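Prinia Egg Club: your questions answered

Hello and welcome! If you've found your way to this page you're probably either thinking of joining the club or you've already joined and something is puzzling you. I'm Wanda Kalinowski, I look after the hens and most of the emails, and I've tried to put down everything people ask me at the gate. It has grown rather long over the years, so do skip to the bit you need.

How does the club work?

You pay for a month at a time and collect your eggs from the hatch at Nadar Lane whenever suits you, between 8 in the morning and dusk. We have 298 hens at the moment, in two flocks, and 200 members, which keeps everybody in eggs for most of the year. There's no contract. If you're going away, or you've simply gone off omelettes for a while, drop me a line before the month begins and I'll pause you.

Do I have to wash the eggs when I get home?

Please don't! A fresh egg has a very fine natural coating (the bloom) that helps keep bacteria out, and washing takes it off. We keep the nest boxes clean so that the eggs come out clean, and if you do find a smudge, a wipe with a dry cloth just before you crack it will do nicely.

Should they go in the fridge?

People have strong feelings about this one, my own mother included. What matters most is a steady temperature, below 20 degrees, and away from the cooker. In most kitchens that means the fridge, and preferably a shelf inside it, as the door gets warm and cold all day long. Store them pointed end down and keep them away from onions, melon and anything else with a strong smell, because shells are porous and eggs do pick up flavours. 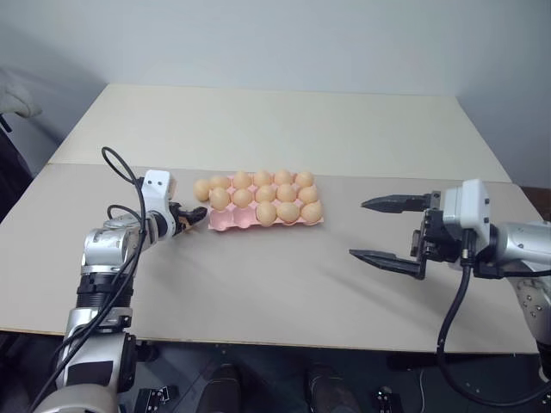
Can I bring my own carton back?

You can, and we'd love you to. Any sort will do so long as it's clean and dry, and it doesn't need to be full when you start or finish; a pink one with a couple of empty cups at the front will see you through the week just as well as a brimming one. Do try to sit each egg down in a cup of its own, though, as the one left at the end of the row is always the one that finds the floor. Cartons that have had a broken egg in them should go in your recycling or compost if they're pulp, or be thrown away if you can't get them properly clean. There's a crate for spares on the left of the hatch, and a second one inside the porch when it's raining.

How can I tell whether an egg is still good?

Go by the date on the slip first of all. The old trick of putting an egg in a bowl of water tells you how old it is, as the air space inside gets bigger with time: a very fresh egg lies flat, an older one stands up on its end, and one that floats has had its day. It won't tell you everything, so if an egg smells wrong when you crack it, out it goes. I always crack mine into a cup first, having once ruined a whole Christmas cake mixture with the last egg of the lot. I was cross for days.

Why are there fewer eggs in winter?

Hens lay according to daylight, and by December they've had quite enough of the dark, as have I. Some farms use lamps to keep them going. We let ours rest, and most of them are growing new feathers in the autumn anyway, which takes a good deal out of them. Your share may be smaller for a few weeks and we take the difference off the following month's payment without your having to ask.

Why won't my boiled eggs peel?

They're too fresh! It's the one drawback of getting them straight from us. Keep a few back for a week or so, lower them into water that's already boiling, then tip them into very cold water afterwards and peel them under the tap, starting from the wide end where the air space is.

What do you feed the hens?

Layers' pellets from Brerkura, with mixed corn in the afternoon and as much grass as they can find. They have grit and oyster shell put out separately and help themselves. We can't take kitchen scraps, kind as the offers are, as it's against the rules to feed them anything that has been through a kitchen.

Can the children come and see the hens?

Of course, just ask first so I can be about. Wellies, please, and wash hands afterwards at the outside tap. Flitisard, our elderly cockerel, is mostly bluster but he doesn't care for pushchairs.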